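Home | Papers | Crafts and Materials | Archive
Reading time: 4 minutes

3. Creases and what they remember

Kinnunen's account of Ông's folding lessons gives the first crease the dignity usually reserved for a christening. Our own view is humbler: a crease is damage, tidily placed.
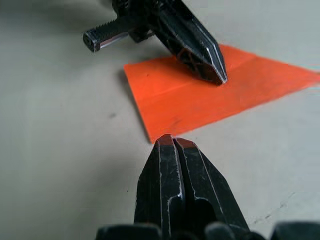 Paper has no interest in being forgiven. Once the fibres are bent they favour the same line again, and the Tornham sheets, sold in packs of 200, were no exception. The orange one in Figure 3 keeps a faint straight crease through its middle and a lighter one at an angle, though it lies flat enough.

Figure 3. Orange sheet at several moments of handling.

The working surface matters nearly as much. Hunberg recommends glass, presumably having never chased a sheet across it.
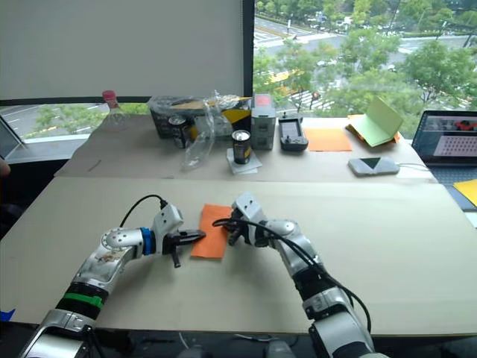
Page last changed: 19 Jan 2026

We kept to a plain beige top and cleared the clutter to a second table, where it could be judged from a distance.

3.1 Holding the edges

Slack in the middle is the usual complaint, and the usual cure is more pressing, applied with feeling. 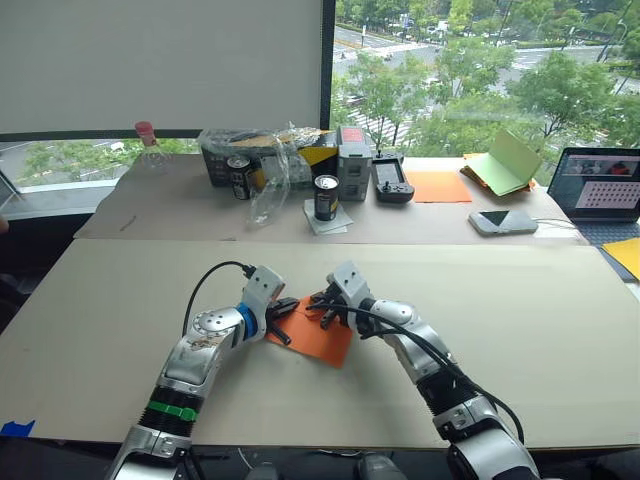 Should a bad crease be ironed out before refolding?
Only if the sheet is needed flat for something else. For refolding, start with a fresh one.

Holding both side edges steadies the sheet, at the price of a slight crease where it is gripped.

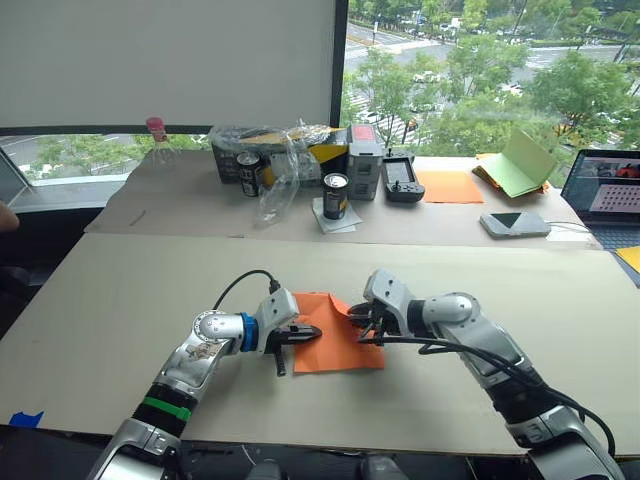 3.2 Choice of paper

Lasico's heavier stock was tried for about 46 folds and then retired to shopping lists.

Comments (3)

pleatandrepeat: Glass is fine if you have a mat.
Oona: So you don't have glass, you have a mat.
dogear81: Where is Figure 2?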